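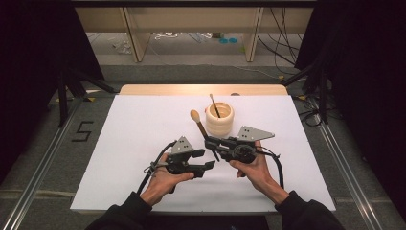 Recording sessions with hand-held grippers: how many takes per task should a student team submit?

Posted by Châu Lâm in School and Club Robotics
Saturday, November 10, 2018

Our club has entered the manipulation category of the Utcombe Student Challenge. Members hold one gripper in each hand and perform a tabletop task with a paintbrush and a cup. The rules state that each task must be supported by "sufficient demonstrations" but give no figure. We have completed 90 takes of the brush task. The faculty adviser has asked whether the team should continue or proceed to the next task. Guidance from teams that entered previously would be appreciated.

Gianni Mancuso
Our team submitted 1,424 takes across 7 tasks last year. The judges did not comment on the total. They did comment that one student had performed nearly all of them. It is recommended that operators be rotated and that the starting position of the cup be changed between takes. Please also record which member performed each take, as the entry form requests this on its second page.

Radomír Hájek
More is better. We used Drudgate for labeling.

Trí Vũ
The October revision of the rules should be consulted, section on supporting material. Teams are now required to keep failed takes in a separate folder and may not delete them. With regard to the original inquiry, 90 takes is adequate for a first training run. The team should train on those, review the results, and then decide whether further sessions are needed.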